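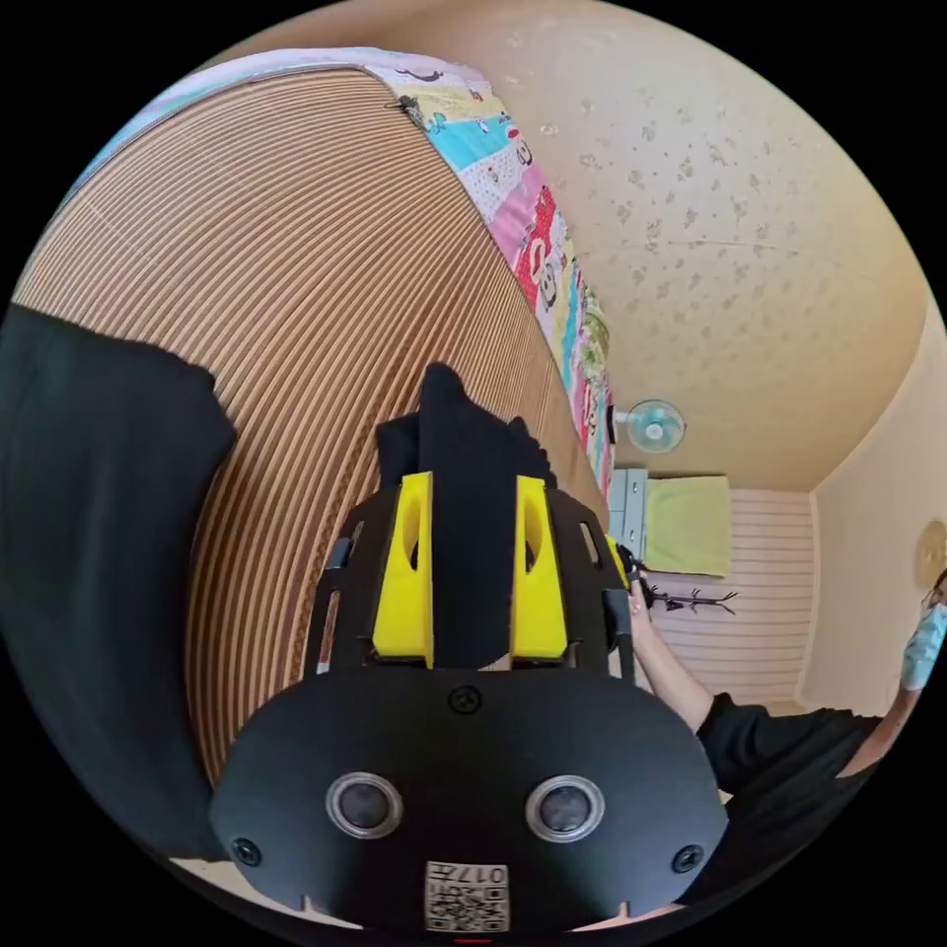
# Week 6: Why Cloth Behaves the Way It Does

Aníbal Garcia, Textiles for Everyday Life, Tremstead evening program

Last week we finished fibers. Tonight we get to the part I look forward to all term, which is structure: what happens once you have yarn and have to turn it into something flat (or tube-shaped, or stretchy). Bring the swatch card from Week 4. If you lost it, there are spares in the blue folder.

## Two families

Nearly everything in your closet is either **woven** or **knitted**. Felt and lace are their own stories and we'll get to them in Week 9.

A woven fabric has two sets of yarns crossing at right angles. The *warp* runs the length of the loom and is held tight. The *weft* goes over and under it, side to side. Pull a woven cotton handkerchief along either set and it hardly moves. Now pull it corner to corner. It gives! That diagonal is the *bias*, and the yarns haven't stretched at all, they've only swung toward each other like a garden gate sagging on its hinges. Dressmakers have been getting beautiful drape out of that one fact for generations.

A knit is loops pulled through loops. In a plain hand-knit scarf one yarn can wander back and forth through the whole thing, and every loop is a tiny spring that changes shape when you tug it. That's why a T-shirt goes over your head with no zipper, and why a sock can turn the corner at your heel.

## The three basic weaves

**Plain weave.** Over one, under one. Bedsheets, muslin, most quilting cotton. It has the most crossings of any weave, so it's firm and it wrinkles.

**Twill.** Over two, under two (or over two, under one), with each row shifted by a step. The shift makes a diagonal line. With fewer crossings the yarns can pack in closer, and you get a heavy cloth that still bends nicely. Chinos and most wool suiting live here.

**Satin.** Long floats, few crossings, and the crossings scattered so your eye can't find a line. Light slides right along those floats, hence the shine. Rings and rough fingernails catch on them too, as anyone with a satin pillowcase knows. 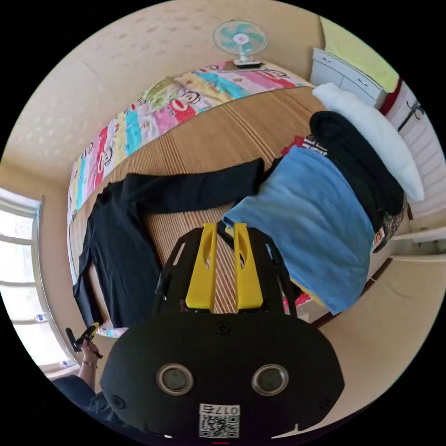 A word about thread count before the break, as I get asked every year. It's the number of warp and weft yarns in one square inch, added together. A decent plain-weave sheet at 200 can feel wonderful. A sheet sold as 600 may have been counted by its plies, so a two-ply yarn goes down as 2, and the number tells you very little about how you'll sleep. Look at the fiber and the finish first. Then rub it between your fingers, which is still the best test I know.

## In-class exercise

You'll work in pairs with a pick glass and the Roveo sample pack.

1. Find the selvage if there is one. It runs parallel to the warp.
2. Fray one cut edge with a pin until you can pull a single yarn free.
3. Decide: plain, twill, satin or knit? Write it down before you talk to your partner.
4. Pull along the length, across the width and on the bias. Note which way gives most.
5. Unravel the knit sample from its last edge. Watch how the loops let go one after another (I never get tired of this).

Sample 42 is a trick. It looks like a twill from the front, so turn it over.

## Getting stretch into a woven

Mills have a couple of ways to do it. The common one is a yarn with a thin elastane core wrapped in cotton, usually run in the weft, so the cloth gives across the body and stays steady up and down. The other is all in the twist: spin a yarn very hard, weave it, then let it relax in hot water, and it crinkles up like an old telephone cord. That's crepe, and it has stretch with no elastic in it whatsoever. I think that's marvelous.

Elastane dislikes heat. Skip the hot dryer and your jeans will keep their shape a good deal longer.

## For next week

- Read the Hordiienko chapter on knit structures, up to the section on ribs.
- Bring one garment you know has stretched out of shape, and make a guess at why.
- Anyone coming on the Flivwood mill visit still owes me a signed form. Closed shoes, please, and tie back long hair.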